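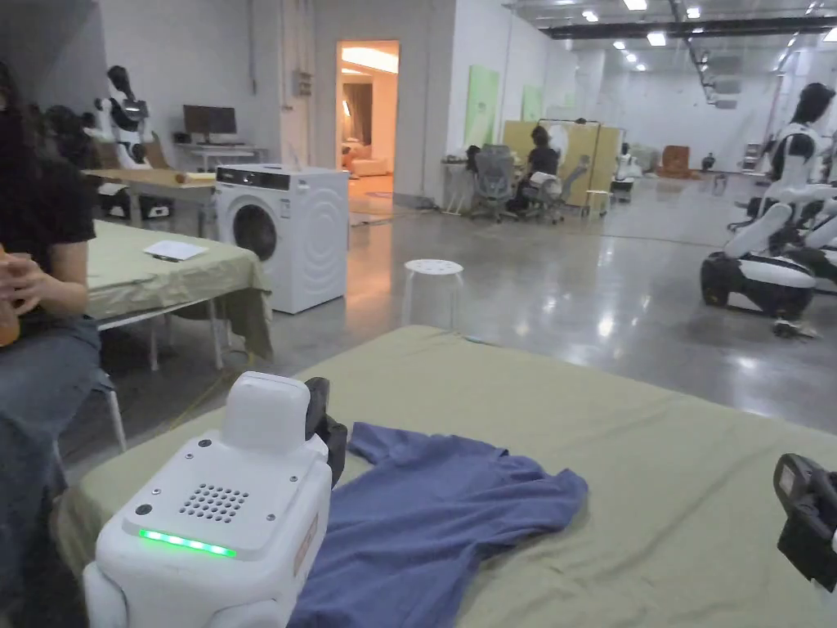

Shop Tips: Between-Race Service for a Dirt Late Model

Last updated 25/10/2020

These notes cover the work done in the shop between one race night and the next. They were written for a crate-engine late model run at Tanoli Speedway, a clay track that gets heavy water before hot laps. Most of it applies to any open-wheel modified or street stock. Chassis settings are not covered.

Mud removal

Scrape before you wash. Clay that has been on the car overnight comes off in plates with a plastic scraper, and every plate that lands on a tarp is one that stays out of the floor drain. Work from the top down: deck, roof posts, interior panels, then the underside of the body, then the suspension.

Cover the air cleaner, the distributor and the ignition box before any water is used. A bread bag and a rubber band will do for the distributor. Take the seat padding out and clean it separately.

Keep the pressure washer wand back from rod ends, wheel bearings, the driveshaft yoke and the shock shafts. High pressure drives grit past seals that would have kept it out on the track. A garden hose and a long-handled brush take longer and do less harm in those places.

Check inside the frame rails and behind the rub rails. Packed mud there adds weight where you did not plan for it, and it will make a scale sheet read differently from one week to the next. If the car gained left-side weight with no change to the lead, look for clay first.

After washing, blow the car off with compressed air and leave it on stands with the wheels removed. Spray bare steel and fasteners with a light water-displacing oil. Do not spray brake rotors or pads. If overspray reaches a rotor, clean it with brake cleaner before the caliper goes back on.

Wheels and tires

Mark each tire with its position before it leaves the car. Paint pen on the inner sidewall survives washing; chalk does not.

Clean the bead area and the bead lock ring together. Dirt between the ring and the tire is a common source of slow leaks that get blamed on the valve. Run a rag around the wheel lip, then a brass brush, then a second rag. Inspect the ring bolts for stretched threads and replace any that do not run in by hand.

When grinding a tire, use a flap disc in 80 grit and keep it moving. Stopping in one place glazes the rubber. Grind across the block, then clean up the leading edges, and brush the dust out of the sipes. Wear a respirator. Check the track's rules on grinding and siping first.

To find a slow leak, air the tire to 20 psi, brush soapy water on the beads, the valve and the bead lock bolts, and wait. Small leaks make foam more than bubbles. Set the tire back to storage pressure afterward, and never exceed the pressure marked on the sidewall.

Store mounted tires away from direct sunlight, electric motors and welding equipment. Bag them if they will sit for more than a few weeks.

Fasteners

Every bolt on the suspension gets a wrench on it after every race. Draw a stripe of paint across the nut and onto the bracket when the joint is tight. A broken stripe can be seen from a creeper with a flashlight, and it shows which joints move often enough to need a different locknut.

Nylon-insert locknuts lose their grip with reuse. If one can be spun down the bolt with fingers past the insert, throw it out. Near the exhaust and the brakes, use all-metal locknuts.

Keep a fastener tray for each corner of the car. Ours are Brilel stackable trays with the corner painted on the end, but muffin pans do the same job. Anything left in a tray after assembly is a reason to stop and go back over that corner.

Store torque wrenches at their lowest setting, and do not use them for loosening.
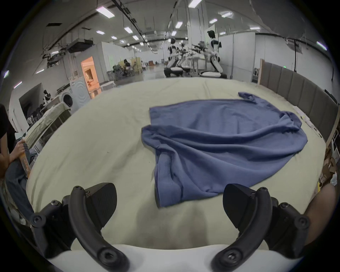
Can rod ends be cleaned and greased instead of being replaced?

It depends on the type. Plain metal-to-metal rod ends can be flushed with solvent, blown dry and given a light film of oil. Lined rod ends should be wiped off and left dry, as solvent and grease can both damage the liner and grease holds grit against the ball. Replace either type if there is play you can feel, if the ball binds, or if the shank is bent.

Brakes

Pull the pads and measure them at both ends. Taper along the length of the pad points to a flexing bracket or a caliper that is out of line with the rotor. Write the readings down with the position of each pad.

Push the pistons back slowly with the reservoir cap off and a rag around the reservoir. Clean the exposed part of each piston before it goes back into the bore. Brake fluid takes paint off, so flush any spill with water right away.

Bleed the system with fluid from a sealed container. A half-used bottle left over from last season has taken in moisture and should go to disposal. Bleed the corner farthest from the master cylinder first, and bleed front and rear circuits separately if the car has a balance bar with two cylinders. Check the pedal again after the car has sat overnight.

Air filter and intake

Change to a clean filter element every night the car runs. For a 26-night season, 2 filters in rotation are enough if one is always washed, dried and oiled before the other is used. Let a washed element dry on its own. Compressed air from the shop line will open holes in cotton gauze.

Grease the sealing edges lightly at the base and the lid. Before the new element goes on, wipe the inside of the air cleaner base with a white rag. Brown dust on the rag means that the seal is leaking or the base is warped, and both can be checked against a sheet of glass.

If you use an outerwear cover, wash it with mild soap and rinse it from the inside out.

Rags, gloves and hand cleaning

Sort rags by use and keep them in separate bins: one for brakes, one for oil and grease, one for glass and helmet shields. Rags with metal chips in them go straight to the trash.

Oily rags go in a steel can with a lid, and the can is emptied outdoors. Rags soaked with linseed-based products or some wood finishes can heat up and catch fire in a pile, so keep those out of the race shop altogether.

Pliltell hand cleaner with pumice is what sits by our sink. It takes off rubber dust well but leaves grit behind, so rinse fully before handling bearings or carburetor parts.

Record sheet

Tape a sheet inside the trailer door – one line per night. Enter the laps run, the gear, the fuel used, the oil pressure hot at idle, and any part replaced. The Zistelard maintenance log has columns for all of these, although the space for notes is small and we staple a second page behind it.

Laps matter more than nights. Two heats and a feature put far more wear on a set of valve springs than a rained-out program does, and service intervals written in nights will miss that.

Winter layup

In December, drain the water from the block and the radiator, or fill the system with antifreeze and label the cap so it gets flushed before spring. Most dirt tracks do not allow antifreeze on race night. Take the spring load off the chassis by putting the frame on stands, back off the valve adjusters, and plug the exhaust outlets. Disconnect the battery and store it off the car on a maintenance charger.

Methanol systems need more care. Run the fuel out, flush the lines with a compatible lubricant, and leave the pump coated inside. Tag the fuel shutoff so that whoever starts the car next can see it has been closed.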